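Tikport Product Review Group
Minutes of meeting held 07/06/2022, Tevville office, lower meeting room

1. Minutes of last meeting
Approved with one correction: the bench height in item 4 should be in inches.

2. Mohmand two-arm sorting cell, trial offer
The group went over the offer from Mohmand. It covers a 30-day trial of the cell, setup at our site and up to 500 support minutes by phone. The enclosure panels are included. Replacement gripper fingers are not, and the price list we received leaves them out. Purchasing will ask for one that has them.

Intended use is the returns desk, where wallets, pouches and other small flat goods have to be opened, checked and put in bins. Members agreed this is the hard part of the job - boxed goods were never the problem. 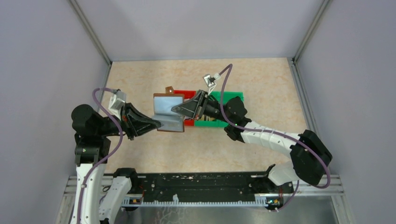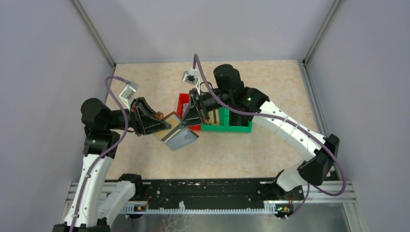 Mohmand cell, both arms at a folding item, with sorting bins on the table.

Points raised:
- Cable routing. The purple cables hang in loops beside the arms. Maintenance wants to know if clips or a sleeve can be fitted without limiting reach.
- Bins. Returns uses deeper ones than those supplied. Mohmand to confirm clearance under the wrists.
- Wiring at the front of the table looks exposed. Safety asks for a cover before any trial starts.
- Speed. The offer gives no cycle time for folding items. The group wants a run of 100 mixed pieces, with misses logged.

Agreed to accept the trial once the cover and the price list are settled. One member asked to have it noted that a longer trial would be better.

3. Wollar label printer
Lease runs out at the end of June. Renewal quote is unchanged. Approved.

4. Actions
Purchasing - revised price list from Mohmand.
Maintenance - cable question, bin measurements.
Returns - put together the mixed pieces for the test run.
Safety - written request for the front cover.

Meeting closed at 11. Next meeting to be set by email.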